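Setting the Table, Again and Again

6 min read

By the third morning I had stopped noticing the clicking. Two grippers open, two grippers close, a plate comes down on a board with a soft knock, and then everything gets picked up and put somewhere else so it can be done over. I had come to Brusano to write about robots, and I was having a wonderful time watching people do the dishes.

Well, dishes without the washing. The workshop belongs to a small company called Isden, and what it produces is practice. A learning system that is going to handle plates and trays needs to see plates and trays handled, over and over, by someone who already knows how. So the people here pick up a gripper in each hand and show it. The grippers are close cousins of the ones a robot arm will carry later, and whatever the person does with them gets recorded: where each one went, how wide it opened, when it closed.

"You have to forget you have fingers," says Jaruwan Pongsiri, who runs the sessions and has done more of them than anyone else in the building. She let me try. I reached for a plate the way I would at home, thumb on top and fingers curling under, and of course there was no thumb and there was nothing to curl. I chased that plate a good way across the table before she took pity on me!
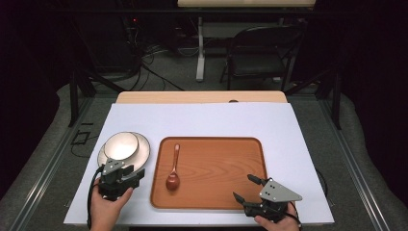

Why use a person holding grippers when a robot could be steered from a distance?

Speed is a big part of it, and so is feel. Someone holding the gripper senses the plate push back and adjusts at once, and most people pick up the basics in an afternoon. The recordings also come out in terms the robot can use, because the hand doing the work has the same two fingers the machine will have.

A good session, Pongsiri told me, gives 144 usable examples. The word "usable" carries a lot of weight in that sentence. A demonstration gets thrown out if the person hesitates too long, or bumps something and tidies it up without meaning to, or finishes in a way that doesn't match the written task. I watched her reject one that looked perfect to me. She played it again, slower, and there it was: a gripper had let go a moment early and the bowl had dropped the last little bit. A bowl will forgive that. A full one won't.

Mistakes aren't all bad, though, and this was the part I kept asking about over lunch. If every example goes smoothly, the system never sees what to do when a spoon slides or a plate lands crooked. So some sessions are set up for recovery. The operator starts from a mess, a tipped bowl or a tray turned the wrong way, and works back to order. Those are labeled separately and the crew loves them. (I heard actual cheering over a rescued spoon.)

Then there's the shuffling. Between takes somebody moves things: tray to the left, tray to the right, bowl beside the plate, bowl on the plate, spoon pointing every which way. Leave the tray in one place all day and the system may learn a spot on the table and very little about trays. The crew calls the list of arrangements "the menu," and it lives in a battered ring binder with tea on the cover. Each page gets six takes before anyone turns to the next. I asked if a computer could pick the arrangements. It did for a while, Pongsiri said, and it kept asking for things like a plate balanced on the handle of a spoon.

The current project is named Sturnivska, after the street where its first trials were held, and the goal is 300 tasks in the set by the time the leaves are off the trees. Table clearing is only one family of them. There's folding, sorting, opening jars, and a whole group involving lids that made everyone groan when I brought it up. Lids are hard. They look the same from every side, they're slippery, and a person fits one on mostly by wiggling. Try describing your own wiggle sometime.

What surprised me most was how different two people can look doing the same job. One operator always steadies with the left and works with the right. Another swaps freely and could not tell me why. Isden keeps both styles, up to a point. Variety helps the system cope with a new kitchen, but if one person stacks from the bottom up and another from the top down, the model can end up stuck between the two plans, drifting toward a motion neither person would make. So there's a short meeting each morning where they agree on the order of steps and leave the rest to taste.

The recordings go from here to Brandão, the lab down the hall that does the training. It runs on the opposite rhythm, with long quiet stretches and then a crowd around one arm. I was there in March, on an earlier visit, when the arm was given a tray it had never met. It went in low, paused, backed off a touch, and came in again from a slightly different angle. Pongsiri grabbed my sleeve. "That's my pause," she said. "I do that!"

I looked for it afterward when she was recording, and she does.

Reader comments

platewarmer: Great piece. I did data labeling for two years and the bit about the bowl dropping early brought it all back. You start seeing it in restaurants.

G. in the garage: Would have liked more on the grippers themselves. How heavy are they? Do wrists get sore after a whole session?

mumoffour: My kids could supply unlimited footage of "starting from a mess."

oldlathe: We taught paint robots by leading them through the job by hand, back when. Nice to see the idea still going, with a lot more variety in it. The lids part made me laugh.

Contact the editors | Letters | Published 22/08/2023 | All rights reserved | Back to top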